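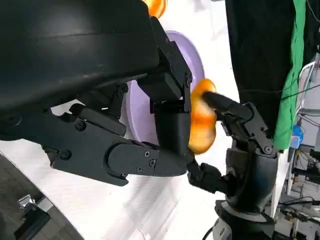 Glossy orange with yellow highlights, against matt black

Mavix Daylight Bench Lamp

If you paint, sew, mend, tie flies or mix your own colours, you'll know the feeling of finishing something at night and meeting a completely different colour at breakfast. Oranges are the worst for it. Under a warm household bulb a good clear orange goes muddy, yellow highlights vanish into it, and black thread looks just like navy. We've tried a lot of lamps at our own benches over the years and the Mavix is the one that stayed put.

It's a long-armed lamp with a flat head, and it gives a clean, even light that is very close to what you'd get beside a north-facing window. Full power is 2,000 lumens, which is plenty for a big cutting table. We mostly run it at half that for painting and turn it up for unpicking seams (black on black, every time!).

The arm

The arm reaches 70 cm from the post and moves with one hand. Push the head where you want it and it stays there, with no spring twanging and no slow droop over the evening. The joints are done up with ordinary screws, so if one gets slack after a few years you can nip it up with a screwdriver from the kitchen drawer.

The head tilts and turns as well. For shiny things, bring it in low from the side and then tilt it back a little until the glare slides off. For fabric, straight down is best, though a low light across the cloth is lovely for finding the nap on velvet.

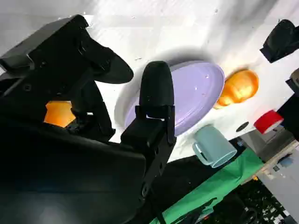

Bright orange among black parts, with white below

Light and colour

There are two settings, Day and Evening. Day is the one for matching and mixing. Evening is softer and a bit warmer, nice for knitting or reading a pattern, and we wouldn't choose paint by it. The dimmer is a proper round knob on the base and it remembers where you left it.

See-through colours are where this lamp really shines – glass beads, tinted varnish, resin, boiled sweets if that's your trade. Put a sheet of plain white paper underneath and the colour comes up beautifully, because light bounces back through it. Try the same piece on black card afterwards. It's a good quick check of how strong a tint is, and quite addictive once you start.

What's in the box

Lamp head and arm
Urik table clamp, fits tops up to 6 cm thick
Power lead, 2 m
Zanico clip-on diffuser
Spare pair of rubber clamp pads

The Urik clamp deserves a word. It has wide jaws and a big wing nut, and it grips an old pine table without chewing the edge. If your bench has a lip underneath, pack it out with a scrap of flat wood first. A weighted base is sold separately for anyone who can't clamp.

Details

Colour: black or cream
Brightness: up to 2,000 lumens, dimmable
Reach: 70 cm
Head width: 38 cm
Guarantee: 2 years

Looking after it

Wipe the head with a soft damp cloth once it's switched off and cool. Please don't use thinners on the diffuser, it will go cloudy. The diffuser lifts straight off and can be washed in the sink with a drop of washing-up liquid.

Good to know

The cream version is the same lamp throughout, but it does throw a touch more light back on to the table from its arm. Black is better if you take pictures of your work, as it shows up less in anything shiny.

Both colours fit the older Mavix wall bracket. They don't fit the Kalniņš floor stand, which has a narrower post, though we do keep an adaptor ring for it. Ask when you order and we'll put one in with the lamp.

Cream is in stock now. The next batch of black ones arrives in July, and you're welcome to reserve one from it.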